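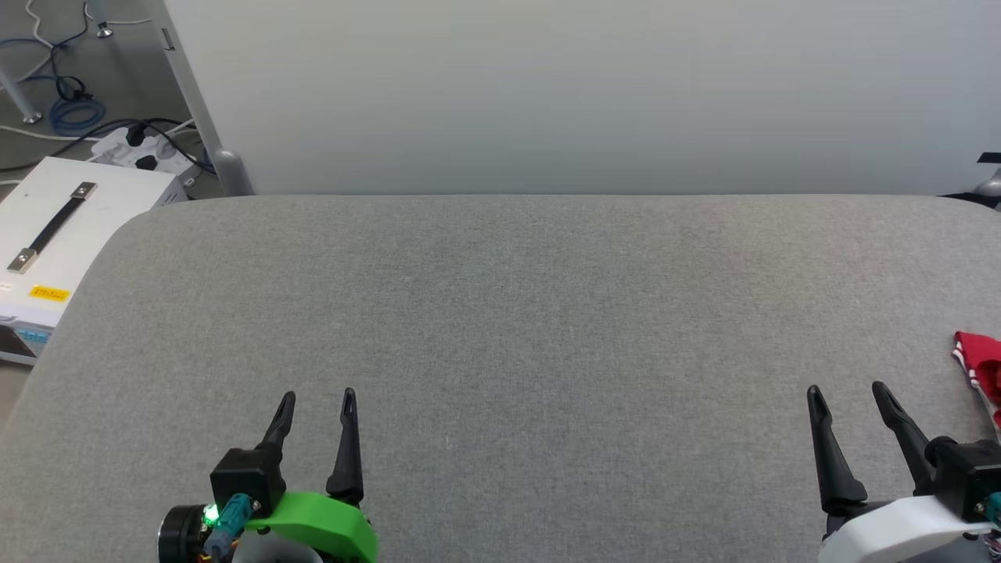

Drikidix Upholstery Fabric Care: Frequently Asked Questions
Last revised Nov 20, 2015

What does the cleaning code on my fabric tag mean?
W means water-based cleaners only. S means solvent only. WS means either one. X means vacuum only, with no liquid of any kind. The code covers the outer fabric and does not apply to the filling.

My tag is missing. How do I find the code?
Look for the stock number printed on the selvage, usually reachable through the zipper opening of a seat cushion. The current list has 3,883 stock numbers. Fabrics woven at the Hirkcombe mill start with H; those finished by Pestov start with P. If no number can be found, treat the fabric as X until it has been tested.
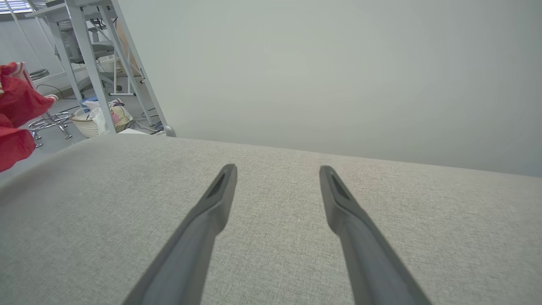
Photo: Drikidix

How often should I vacuum?
Once a week for seats and arms, once a month for backs and skirts. Use the soft brush head at low suction. Grit left in the weave cuts the yarn each time someone sits down.

How do I test a cleaner?
Apply a small amount to a hidden spot, such as the underside of a cushion. Blot with a white cloth and let it dry fully. Color on the cloth, a ring, or a stiff patch means the cleaner is unsuitable.

Can I machine wash zippered cushion covers?
No, unless the tag says so. The zipper is there for fitting the cover. Washing can shrink the fabric and damage the backing.

Will clothing stain light fabric?
It can. Dye transfer from new denim and from dark or red garments is the most common color complaint we receive. Wash new clothes before wearing them on pale upholstery, and do not leave damp laundry on it. 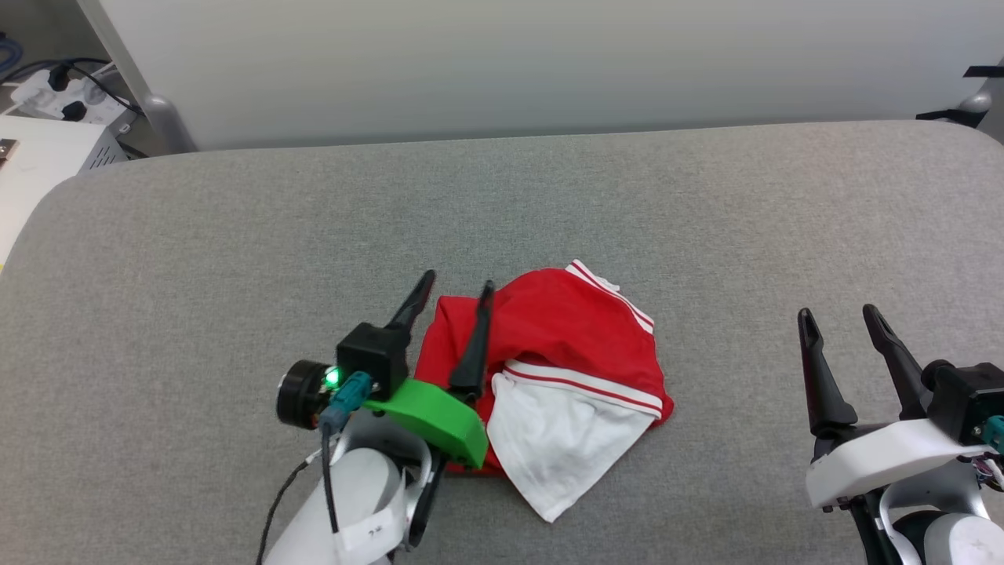

Treat transferred dye the same day if the code allows. Blot from the outer edge inward and do not rub. Dye that has set for a week or more may not come out, and bleach is not safe on any fabric we sell.

Why is my fabric pilling?
Loose fiber ends work to the surface during the first months of use. This is not a defect. Remove pills with a battery fabric shaver held flat -- never with a razor blade.

Does the warranty cover fading?
Only for fabrics in the Gashi line, and only indoors behind glass. Claims need the stock number and proof of purchase. Processing is slower in January, when the mill closes for inventory.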